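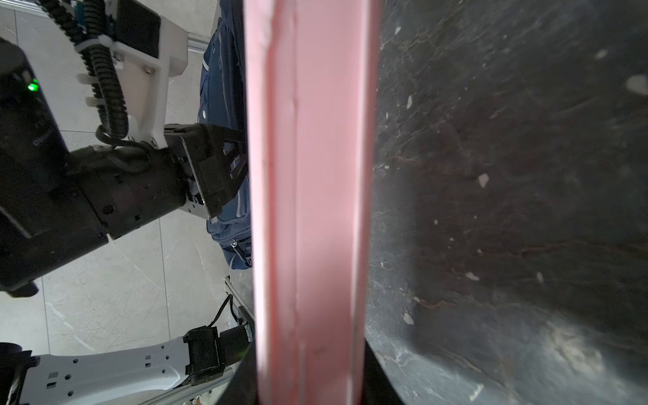

Pink bar, with the dark speckled surface to the right of it.

14 October 2018

Adhesive notes, continued from the August pages. Subject is still the Ferkel paste and whether it does what the tin says on cold stoneware. I don't think it does, but Érica asked me to write the thing up properly before I say so in front of people.

The claim is that a broken pot can be glued, left overnight and handled the next day. Hok-lam has been repeating this since the spring. As far as I can tell he got it from the man at Dotthorpe who sells the stuff, and the man at Dotthorpe got it from the label.

Did the usual butt joints on offcuts of the grey body. Same clay, same firing, edges snapped and left unsanded. Half with Ferkel, half with the old two-part Morsy we have always used. Clamped lightly with rubber bands and left on the shelf by the window, where it gets cold at night. I know Chia-hao thinks the shelf is unfair to the Ferkel. Customers' kitchens have windows as well.

Pulled the first lot after 40 hours, which is already generous. Ferkel joints: edges hard, middle still gave under a thumbnail once I had them apart. Morsy joints: broke in the clay beside the glue line, as they always do. I would like this to be more surprising than it is.

Second lot went in the drying cupboard. Here the Ferkel did better and I have to say so. Only 2 let go at the glue, the rest took some of the clay with them. So warmth matters, and the tin doesn't mention it anywhere except a line about "normal room conditions", whatever those are in Kadov in winter.

Sze-wing's objection, which I can't answer yet: my mixing may be uneven. The paste is stiff and I was working it on a cold tile. She warms hers on the radiator first and says it spreads like butter. Fair enough, but if it needs nursing like that I want it in the instructions.

Kuo-hua wants to order the big tub, enough for around 2,000 repairs by the supplier's sums. I have asked him to hold off. Those sums assume a bead thinner than anyone here has managed to lay.

Still to do: repeat the cold shelf with warmed paste, Sze-wing mixing and me clamping. Soak 3 of the cupboard joints in the sink and see what they look like after washing up. Find out whether the colour shifts, as the one on my desk seems yellower than it was, though that may be the lamp.

Morsy lid is stuck again. Someone please wipe the thread.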